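Chapter 4
Games on a Small Table: Cushions, Corners and Angles

I learned most of what I know about angles on a toy pool table. It was a birthday present, it lived on top of a chest of drawers, and one of its legs was a folded bus ticket. I had no idea I was doing geometry. I just wanted to beat my sister, and I noticed that if I sent the ball into the side at a lazy slant it came off at much the same lazy slant going the other way. That was it, really! I'd found the main idea of this chapter and promptly forgotten it until I was fourteen and somebody drew it on a blackboard.

So we're going back to the small table. In Chapter 3 we pushed trolleys along a track, where everything happened in one line. Now things can go sideways, and we'll need two directions at once.

Why a small one? A full-sized table costs a lot, fills a room, and takes several strong people to shift. A tabletop one sits on any bench, you can reach every part of it from your chair, and when a ball drops off the edge it doesn't break your foot. The bounces aren't perfect (the cushions on little tables can be a bit dead, and the balls are light), but I rather like that. You'll get a messy set of results and have to think about them, and I'd much sooner you did that than copy out a tidy set of mine.

Get to know the table before you play on it. Run a finger along the cushions and feel where they're springy. Find the pockets: four at the corners and one halfway along each long side, the same as on the big ones. Roll a ball very gently from one end and see if it drifts. If it does, slide some card under the box until it stops. My own table at Esberg needed three beer mats, and it still leans a touch towards the window.

A small table with green felt and an oval handle cutout in its front panel, in one two balls and a wooden cube on the cloth, in the other a single ball and a small block, with a cue lying across it in both:
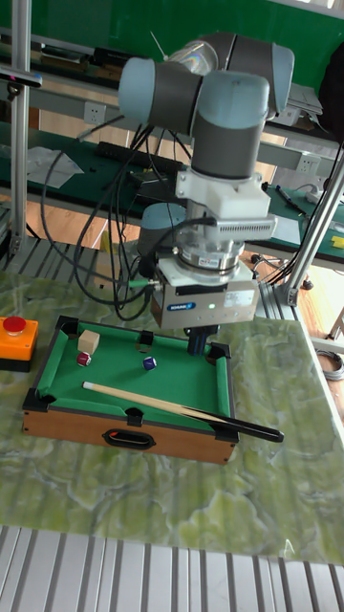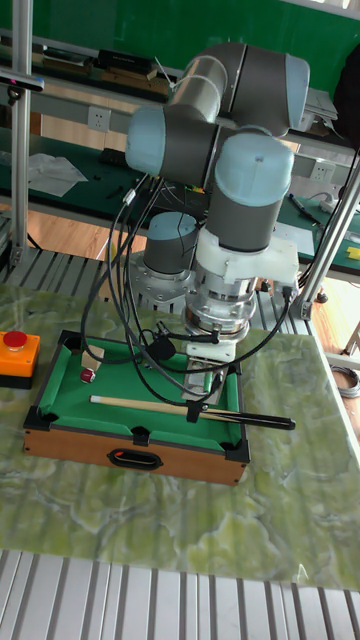 4.1 What you'll need

A tabletop pool table, any make. A cue. Two balls you can tell apart. A small block of wood, which we'll use as a target and later on as an obstacle. A protractor, a ruler, a soft pencil, and a strip of paper long enough to lie along one cushion. Tape it down at both ends so it doesn't creep.

You'll also want a notebook with squared paper. I use the same one for the whole chapter, and by the end it's a disgrace - pencil smudges everywhere, chalk on the cover - but I can always find the page I want.

4.2 A first shot

Put one ball near the middle of the felt and leave the rest of the cloth clear. Choose a spot on the long cushion and mark it on your paper strip. Now aim at the mark and play a soft shot, just hard enough to reach the cushion and come halfway back. Watch where the ball goes after it touches. Don't measure anything yet!

Do it again from the same place, a little harder. Then try it at a steeper slant, say 40 degrees to the cushion, and sketch both paths in your notebook as straight lines. Before you reach for the protractor, write down your guess for the angle coming off.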